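Home | Stories | Archive | About | Contact

Last updated: Wed 25 March

The Open Day

The open day at Handetti started at ten, and my mother wanted to be there when the doors opened. She had signed us both up. The letter said the company was taking names for its home helper, a machine that would fetch and tidy, and that people on the list could come and see how it was being taught.

"I'm not buying one," she said in the parking lot.

"Fine," I said.

"I only want to look."

We were given stickers to wear and a paper cup of coffee each. A woman in a gray sweater led our group down a long hallway. There were 20 of us, most of them my mother's age, and a boy who had come with his grandfather. My mother walked near the front. Since the fall she had been careful about floors, and she looked down at every doorway before she crossed it.

The room at the end had rows of folding chairs and a big screen. I think everyone had expected a robot standing there. The boy asked where it was.

"Upstairs, charging," the woman said. "You'll meet it at the end. This is where it goes to school."

She told us that the helper learned in made-up rooms first. A program called Trorkard built the rooms on a computer, put furniture in them, and left things lying where a person might leave them. The helper practiced in there thousands of times before anyone let it near a real house. If it knocked over a vase in a Trorkard room, she said, all it cost them was the electricity.

A man behind us asked who decided where things went. She said the program mostly did, within limits. Then she sat down at the keyboard and brought up a room.
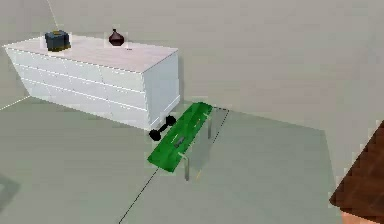

My mother leaned forward. She had her glasses on and her coffee was going cold under the chair.

"Who leaves a dumbbell there?" she said, loudly enough for the whole row.

"People do," the woman said. "You'd be surprised."

"I'd break my neck."

"That's one of the things we want it to see."

The grandfather asked about the glass table. He said he had one at home and walked into it every winter when the light was bad. The woman nodded and said glass was hard for the helper too. An early version, the one they had called Pleletti, used to treat glass tables as if they were open air. It had taken the team 3 months to fix that, and she still didn't fully trust it.

I liked her for saying so. The letter hadn't mentioned anything like that.

She let people ask for changes after that. The boy wanted the room full of water and was told no. Someone asked for a cat, and the woman said they were working on cats. My mother put her hand up as if she were in class.

"Can you make it like my front room?" she said.

"Tell me what's in it."

So my mother told her. The couch, the low stool, the lamp with the long cord. The rug from the Romaniuk store, which she had owned for 50 years and which curled up at one corner. She described the corner with her hands. The woman typed for a while and a new room came up, with a couch in the wrong color and a rug lying perfectly flat.

"No," my mother said. "It curls."

"I don't think I can do the curl today."

"Well, that's the part I fell on."

The woman stopped typing. She turned her chair around, took a pen from her pocket, and asked which corner, and how high it came up, and whether it was worse in the heat. She wrote it all down on the back of a sign-in sheet. My mother answered slowly. She hadn't told me half of it – I had only heard about the ambulance and the hip.

We went upstairs with the others at noon. The helper was shorter than I had pictured. It picked up a dish towel, dropped it, and picked it up again, and people clapped. My mother didn't clap, but she stood close and watched its wheels where they met the carpet.

In the car she held the leaflet on her lap and didn't open it. We were at the second light before she spoke.

"They could have it look at the stairs, too," she said. "There are 7 of them and the top one's loose."

"I can fix the top one," I said.

"You said that at Christmas."

I turned left instead of right, toward the hardware store, and she put the leaflet in her purse.

Home | Stories | Archive | About | Contact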